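Frequently asked questions about Heather Nepia and the Fairweather wedding

We receive many letters about the singer Heather Nepia and her wedding last November, so we have put the most common questions on one page. The answers come from her own interviews and from the notes she sends to her mailing list.

Who did Heather marry?

Her husband is the drummer of Provari, the band she toured with before her first solo record. He does not use social media and he has asked the fan pages to leave his family name out of it, so we do the same.

How did they meet?

They met backstage at the Clostaden festival, when both bands were waiting for a late sound check. Heather has told this story in two ways. In one of them he lent her a cable, and in the other she took it without asking. 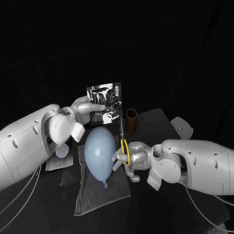

They did not become a couple in that summer. She was living in another country and they wrote to each other for 4 years before he moved.

Where was the wedding?

At Fairweather, the old house by the lake where she recorded her second album. The ceremony was in the garden and the dinner was in the long barn. The house is private and it cannot be visited, also not the garden.

How many guests were there?

Heather said 160 in the radio interview. You may have read 295 on other sites, but this is the number of people who came to the free concert in the village on the evening before. Most of them were neighbours.

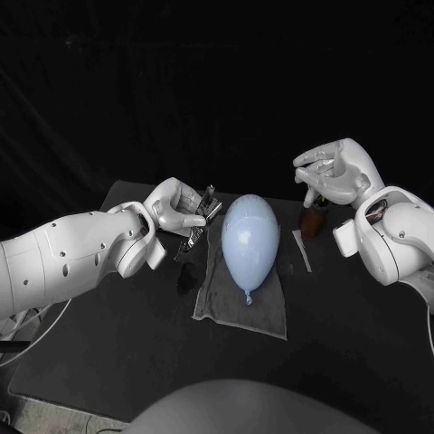 The concert was not recorded by the band. Some short clips made by the audience can be found, but the sound is poor and the last two songs are missing.

Did she sing at her own wedding?

Only one song, and it was not one of hers. Her sister asked for it. Heather said later that she forgot the second verse and hummed it – the guests thought it was the arrangement.

Who made the dress?

It came from Zallden, a small studio that also makes her stage clothes. The sleeves were taken from her grandmother's dress. The studio does not sell a copy of it, and shops which offer one have no permission.

Will there be a new album?

Yes, she is writing it now, but there is no title and no date. She said that it will be slower than the last one.

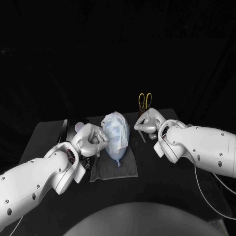
Her husband will play on a part of it. The other drummer from the tour is also staying, so please do not believe the posts that say he was sent away.

Can I send them a card?

You can send it to her management, and the address is on her official site. Please do not send cards to Fairweather. The owners have to carry them all to the post office again.

1,387 shares | 4 comments

Related
Provari: every line-up since the first single
Clostaden festival, what to know before you go
Heather Nepia's stage clothes, tour by tour

Contact | Copyright | Back to top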